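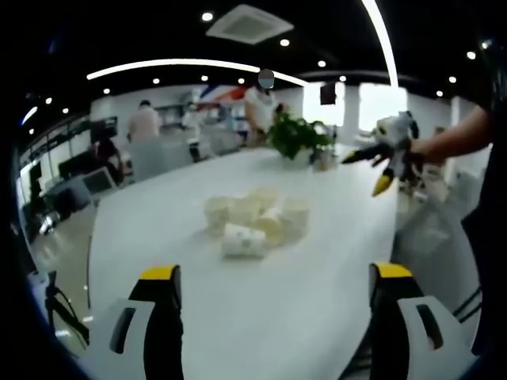 Multcombe Handling Group — grippers and cameras

I've been meaning to write up our gripper comparison since June, and the notes have been sitting in a text file getting steadily less readable, so I'm doing it now before I forget what "L thumb bad again" meant.

We've been trying two sets of fingertips on the hand-held grippers. The old ones are the Koltberg tips, fairly stiff, and the new ones are from Traserine and have a lot more give. The job was paper cups on a long table, because paper cups are horrible. They weigh nothing, they slide off if you breathe near them, and if you squeeze a bit too hard you've got an oval. A mug forgives you. A paper cup holds a grudge!

The rule was simple enough. Go in, pick a cup out of the cluster, lift it clear, put it down upright somewhere else. If it fell over or came up visibly crushed, it didn't count. We did 63 goes with each set of tips, and the stiff ones managed 51. The soft ones managed 60, and I'd like to say I saw that coming, but I'd bet Jianguo Xia a coffee on the stiff ones.

Most of the failures with the Koltberg tips were the same thing over and over. You close on the wall of the cup, one finger lands slightly before the other, and the cup scoots sideways into its neighbour. Then you've got two cups to worry about. With the softer tips the first finger seems to give a little and the second one catches up. I say "seems" as I haven't measured it properly, it's just what it feels like through the trigger.

Cups lying on their sides were a different matter. Both sets struggled if you tried to come in across the fat part, and both were fine if you got one finger inside the mouth and pinched the rim. Azucena worked that out on her third go and then very kindly watched me not work it out for another twenty minutes.

Now the camera, which I thought would be the boring half. The wide lens gets you both fingertips and pretty much the whole room, ceiling lights and all, and the price is that anything straight stops being straight near the edges. For the middle of the table that's no bother. Further out, a cup looks as if it's leaning when it's standing perfectly well on its own, and I found myself tilting my wrist to match it when I was going by the screen. Really annoying habit to unlearn. I did try a narrower lens for an afternoon and hated it more — you lose the fingers the moment you tilt, and then you're just poking about.

The other thing I wanted to check was whether two people could work the same table without getting in each other's way. Short answer, yes, if you talk. Longer answer, the cables are the problem. The grippers themselves hardly ever touched, but the leads like to drape themselves over whatever you're about to reach for, and twice I pulled a stand along with me. Gallegos do a coiled lead that might help, and I've asked for a couple to try.

We moved to a round table for part of it as well, and I liked that a lot more. You can come at the cups from any side, so you're not stuck reaching over the near ones to get to the far ones, and two of you can stand well apart. The plant stayed as something to steer round.
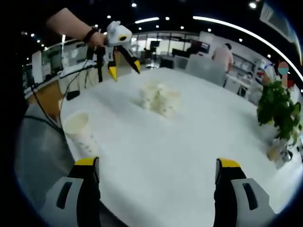

Bernardo Vilela read a draft of this and thinks I'm being unfair on the stiff tips. His view is that the cups flatter anything squashy, and that with something heavier, a full tin say, the soft ones would sag and twist and I'd be writing the opposite post. He also wants the closing speed written down next time, as we each pull the trigger differently and that could be worth as much as the rubber.

Fair point on the speed. I close slowly and Azucena closes like she's swatting a fly, and we didn't split the goes evenly between us, so there's a bit of that mixed into the numbers. I've still got all the recordings (586 short clips, counting the practice ones and the ones where I forgot what I was doing), and the finger opening is logged in every one, so I can go back and pull the closing speeds out without anyone having to pick up another cup.

Tins are next, then, and probably something with a handle. I'll keep the same wide lens for all of it so there's only one thing changing at a time. If anyone has used the Traserine tips for longer than a few weeks, I'd love to know how they wear — mine have gone slightly shiny on the inside faces and I can't tell whether that matters yet. Jianguo has had his coffee.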